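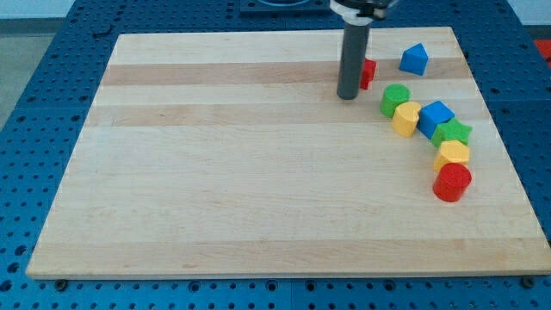
I put off cutting my first real mortise and tenon for two winters, and I kept making things with biscuits and hoping the racking would sort itself out. It didn't, and my hall table wobbled every time the dog walked under it. So I finally took the Monday evening class at Stotelholm, went home, and cut joints in scrap until my hands got the idea. Start in scrap yourself, please! I like a pale maple with a straight edge, and if you've got a striped board like that one, with the darker strips running between the lighter ones, you already know how nicely a dark line shows up whether something is parallel. Your layout lines will do the same job for you on the joint.

What you'll need

A marking gauge (two pins if you have one, one pin if you don't), a square, a marking knife, a sharp chisel the width of your mortise, a mallet, and a tenon saw. I use a Cabrera saw that I bought used and had sharpened. My gauge is a Tusska, and the wedge slips a bit in dry weather, so I check it more than I'd like to.

Laying out the mortise

Pick your face side and face edge and put a big pencil mark on both. Every line you gauge comes off those two surfaces, every time. I still catch myself flipping the fence to the wrong side when I'm tired, and then the rail sits proud of the leg and I say a bad word.

Set the gauge pins to the chisel itself, and forget the number on the ruler. My chisel is a hair wider than it says it is and yours might be too. Knife the two ends of the mortise, square across, and gauge between them.

Chopping it out

Clamp the leg over the solidest part of the bench, right above a bench leg. Stand at the end so you can sight the chisel upright. Start in the middle with a light cut, then work toward each end in small bites, bevel facing the middle, and stop a little shy of your knife lines. Lever the chips out, go again, get deeper. Only trim to the lines when you've reached full depth, otherwise the levering bruises the ends.

I wrap tape on the chisel for depth. Very fancy.

Sawing the tenon

Same gauge setting, don't touch it! Mark the cheeks around both edges and the end of the rail, then knife the shoulders. Tilt the rail in the vise and saw down one corner, turn it around, saw the other corner, then set it upright and take out what's left in the middle. Keep the saw on the waste side and leave the line standing.

For the shoulders, pare a little notch into the knife line from the waste side and let the saw drop into it. That one trick fixed most of my ugly gaps.

Fitting

Push it in by hand. If you need the mallet, look for shiny spots on the cheeks, take a shaving off those, and try again. I use a Stulteck shoulder plane for this, but a wide chisel held flat works fine (I did it that way for ages). A dry fit should hold together when you pick up the rail and come apart with a wiggle. Glue the mortise walls, brush a thin coat on the tenon, clamp, check for square, and leave it alone overnight.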